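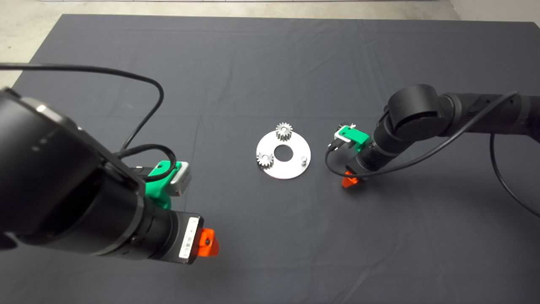 Metal plate with two small spur gears, set on a dark cloth.

About Kullisholm Technical School

Kullisholm Technical School is an independent day school in Jistthorpe offering evening and weekday courses in bookkeeping, technical drawing, machine maintenance and workplace English. The school is owned by the Kettunen Foundation and is governed by a board of six members.

Our History
The school opened with 20 students in two rented rooms on the Wastura road. Enrollment now stands at 500, and classes are held in the former grain exchange, which the foundation purchased and refitted for teaching. The original reading room has been kept as the school library and is open to students until 9 p.m. on weekdays.

Admissions
Applications for the fall term are accepted through the end of June. Applicants must be at least 16 years old or hold written consent from a parent or guardian. A deposit of $100 is due upon enrollment and is credited toward tuition.

Administration
Seija Saarinen, Principal
Teemu Partanen, Registrar

The school does not discriminate on the basis of age, sex, religion or national origin in its admissions or employment. Requests for transcripts should be addressed in writing to the Registrar.

Page last updated February 20, 2018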